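4.2 Opening Prices and Late Movement

The second part of the study looks at how season win totals changed between the day they were first posted and the day the season began. Opening numbers were taken from two bookmakers, Ibarra and Clurnance, for each of the 14 clubs in the league. Where the two firms opened a club at different totals, the earlier posting was used. Closing numbers were recorded in October, on the morning of the first match.

Most totals moved by half a win or less. The largest change was for Fandadport, which opened at 31 wins and fell steadily after the club sold its starting goalkeeper. Kasusdale moved in the other direction, although no change in its roster was reported during the same period. Figure 2 accompanies this section.
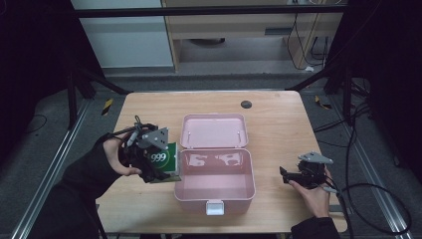

Figure 2.

Two explanations for the Kasusdale movement were tested. The first holds that bettors were responding to private information about the health of players. The second holds that local supporters placed a large number of small bets on their own club, as Ortuño (Section 2) suggests for leagues with few teams. Betting slips supplied by Clurnance favor the second account. The median stake on Kasusdale was 7 dollars, well below the median for the other clubs, and most of these bets were placed in person at shops near the stadium.

The closing totals were nevertheless closer to the final results than the opening totals for nine of the 14 clubs. Kasusdale was among the five exceptions. Section 4.3 repeats the comparison with the two promoted clubs removed.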